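3. Setting up the tray

Okay, now the fun part! I do all my small sorting in a shallow metal tray, and I keep a white board under it (pale bits vanish on a wood table, trust me, I've crawled around after enough of them).

1. Lay the board flat on the table and press each corner. If it rocks, turn it around and try again.
2. Set the tray near the middle of the board, with one long side facing you.
3. Put your pieces in the center of the tray, well away from the rim. Two at a time is plenty when you're starting out!
4. Add the thin wooden stick last, on a slant.

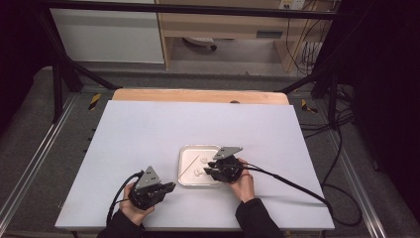

Fig. 26. Tray on the board, with the stick and two small white pieces inside.

5. Work from both sides and come in over the rim. I go slow on this bit, even now.

Note: Bhavana Nambiar likes her stick straight up and down. Fine by me, but I find a slanted one easier to grab.

Caution: don't lean on the rim. A shallow tray tips fast, and then you're back to step 1.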